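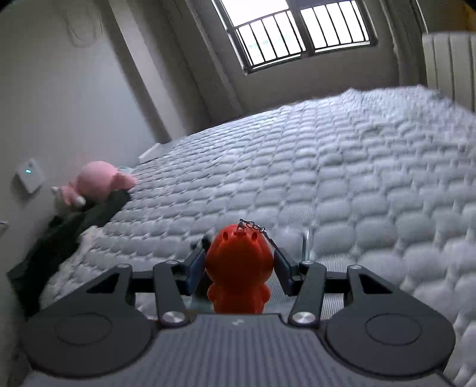

## New house rules for hand-held grippers in people's homes

Jul 8, 2021

After what felt like a very long June of meetings, phone calls and politely argued drafts, Twal has published its good practice guide for anyone recording household tasks with a hand-held gripper, and we're pleased to say it is a friendly read. The guide runs to nine pages, a fair few of them given over to bedrooms, where small belongings tend to end up on the covers and where people are (quite rightly!) most particular about what strangers pick up.

Nour Daher, who led the writing, told us she wanted something a person could read over a cup of tea the evening before their first home visit. Her team went through notes from 426 recording sessions and kept coming back to the same handful of muddles: things put back in the wrong room, post left lying where it could be read, and householders who had agreed to the kitchen and then found the work had wandered upstairs.

So consent is now given room by room, and it can be withdrawn halfway through a session with no questions asked. Letters, photographs and medicines are to be put away by the householder before recording begins. Toys, charms and keepsakes may be used, but only if the owner has said yes to that particular item, and each one goes back where it was found before the next is lifted.

The handling advice is just as down to earth. Keyring charms should be held by the body, with the finger pads on either side, and the chain left free so that it doesn't get drawn into the linkage. Finger pads are wiped between homes, and again after anything that has been on the floor. When working over a bed, the operator is asked to keep the tool itself clear of the bedding, as quilted covers have seams that a pivot or a pin can catch on, and nobody wants to be writing home about a pulled thread.

There was a lively disagreement over breaks. Bilal Smadi had argued for a pause after every task, while Mireille Boutros, who has spent over two years training new operators, felt this would drive everyone round the bend. They settled on five minutes in each half hour, with longer for anyone whose wrist is starting to complain.

Lulby has already said it will ask its own operators to follow the guide, and Skandine is reading it through with a view to doing the same later in the year. Comments from householders are very welcome, long or short, and Siham Abu Hammour is gathering them up at Twal for the next edition.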